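Home | Diary | Older | About

23 May 2023

Stirlow has put the arms on toy sorting now. I packed returns by hand there for three years, and today I stood next to a blue bin reaching in when I was told to. They call it tending. The pay is the same, for now.
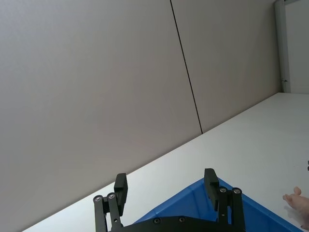
Amna Janjua thinks I'm being unfair, that her back hasn't hurt since January and she'd hand over every last bin tomorrow if they asked. Fine. But she used to talk to six people a shift, and now she talks to a screen.

The target on the wall sheet is 675 pieces. I'd like to see it — we did that without a meeting.

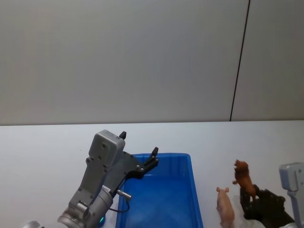

Lion in the right gripper, pig still on the table.

Hugo says our jobs will get "more interesting." He said that about the scanners too. 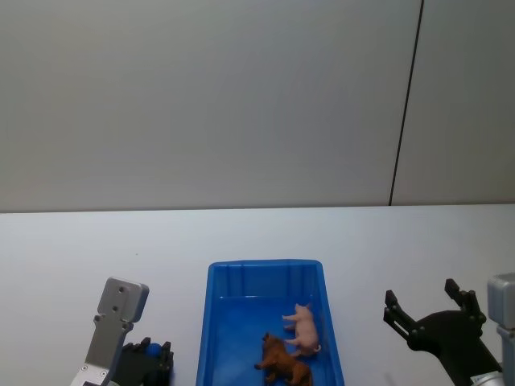
Pig and a brown one in the bin.

Asked what happens to the night crew. No answer yet.

Comments (2)

Govindasamy: Same at our place. They kept 66 of us out of 78.

Turberg: Get the pay part in writing.

Contact | Copyright Stonorus | Back to top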